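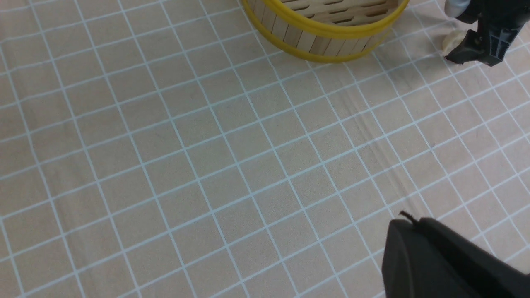
News > Press Releases > Music

JARIX TO RELEASE NEW ALBUM "BROSTA" THROUGH GOSSELIN

Hemesport thrash metal band Jarix will release its new album, "Brosta", on 22nd March through Gosselin. The record will be available on vinyl, CD and all the usual digital services. The opening track, "Salt Line", is out today as a single.

"Brosta" is the band's first full-length release with Gosselin and its first with the present lineup. The songs were written over the summer and fall in the band's rehearsal room in Hemesport and recorded in January. Drums, bass and both rhythm guitars were played live in one room. Vocals and solos were added afterward, and the album was mixed in the same studio.

The sound is faster and drier than on the band's earlier EPs. There are no keyboards and no guest vocals. Most of the songs stay in standard tuning, and the title track, which closes the second side, is the longest piece Jarix has put on a record. It began as an instrumental that the band used to warm up before shows. Lyrics were added late in the sessions, after the music had already been recorded.

The vinyl edition is limited to 400 copies, all on black vinyl, with a printed inner sleeve that carries the full lyrics. Gosselin will not repress it this year. Orders placed through the label store come with a download code. Copies held back for the release show will be sold at the merchandise table and will not be offered online afterward. 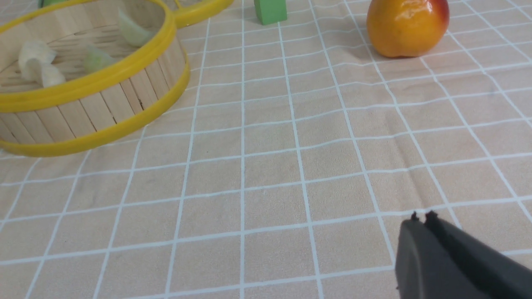
Jarix said the decision to record live was made early on, and that the older EPs "never sounded like the band people had just watched." The band added that a few small mistakes were left in on purpose, including a missed cymbal hit in the second verse of "Salt Line", and that the takes were picked for feel.

The release show takes place the same night at the Harbor Hall in Hemesport, which holds 738 people. Jarix will play "Brosta" from start to finish, followed by a shorter set of older songs. Support acts will be confirmed by the venue. The show is open to all ages, and anyone under 16 must come with an adult. Tickets are on sale now from the hall's box office and the Gosselin store. A ticket bought through the store can be combined with a vinyl order, to be picked up at the door.

A run of club dates will follow in the spring. Cities and venues will be announced once contracts are signed. The band plans to travel with its own backline and sound engineer and will not be using backing tracks.

Track listing, "Brosta":

Salt Line
Iron Tide
Nothing Under the Floor
Levy
Second Furnace
Brosta
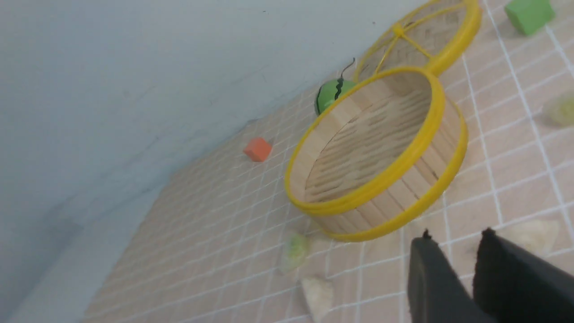
Open bamboo steamer basket with a yellow-bound rim.

About Jarix

Jarix formed in Hemesport and plays thrash metal with some influence from early hardcore. The band released its first EPs on its own before signing with Gosselin. It has played clubs and small festivals across the region and has opened for a number of touring metal acts.

About Gosselin

Gosselin is an independent label that releases metal and punk on vinyl, CD and digital formats. It handles its own mail order.

Advance streams for review are available on request. Please include the name of your publication, station or podcast and the date you expect to run your piece. Interview requests for the band should go through the label's press desk. Reviews may be published at any time before release, but full tracks other than "Salt Line" should not be posted or aired before the album is out.

178 shares | 3 comments

Contact: Gosselin press desk | Copyright Gosselin. All rights reserved. | Back to top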